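Comunicado à imprensa – 3 de agosto

A Kultov abre inscrições para a temporada de pão de centeio em Nygård

Olá a todos! Escrevo eu mesma este comunicado porque me pediram notícias da escola de padaria e prefiro contá-las à minha maneira. A Kultov vai abrir uma nova temporada de oficinas de pão de centeio em Nygård, e estou contentíssima com isso – andamos nisto desde junho, entre farinhas, horários e um forno que demorou a chegar.

São 6 oficinas, todas ao fim da tarde, com lugar para quem nunca amassou nada na vida e para quem já tem o seu fermento no frigorífico (tragam-no, por favor, gosto sempre de cheirar os fermentos dos outros!). A inscrição custa 200 coroas e inclui a farinha, o avental e o pão que cada um leva para casa. 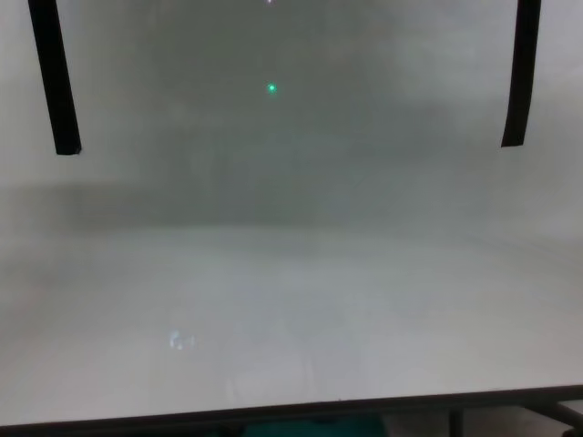

A farinha vem do moinho Uklow, que nos reservou um centeio de moagem grossa, escuro e um bocadinho teimoso. Pede mais água do que o trigo e muito mais paciência. Na primeira oficina fazemos só a massa-mãe e conversamos sobre temperaturas; na segunda já há forno ligado. Quem faltar a uma pode recuperá-la no grupo seguinte, basta avisar na véspera.

No ano passado passaram pela escola 221 alunos, e muitos pediram uma oficina dedicada aos pães com sementes. Pois aqui está ela! Fica a cargo do Njål Kristiansen, que também prepara connosco a prova aberta no café Zunska, com manteiga salgada e doce de groselha. A entrada na prova é livre, mas convém chegar cedo.
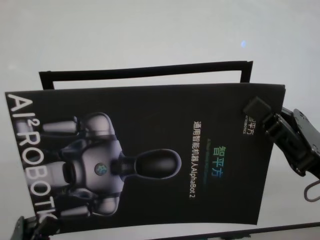

Elsa Myklebust escreveu-nos a perguntar se o pão de centeio aguenta mesmo uma semana e acrescentou que o dela, feito na temporada anterior, “ao quarto dia estava melhor do que no primeiro”. Aguenta sim, Elsa, embrulhado num pano e sem ser cortado ainda quente – eu sei, custa esperar!

As inscrições fazem-se ao balcão da Kultov, em Nygård, até se esgotarem os lugares. Os jornalistas que queiram assistir a uma oficina podem combinar comigo no mesmo balcão.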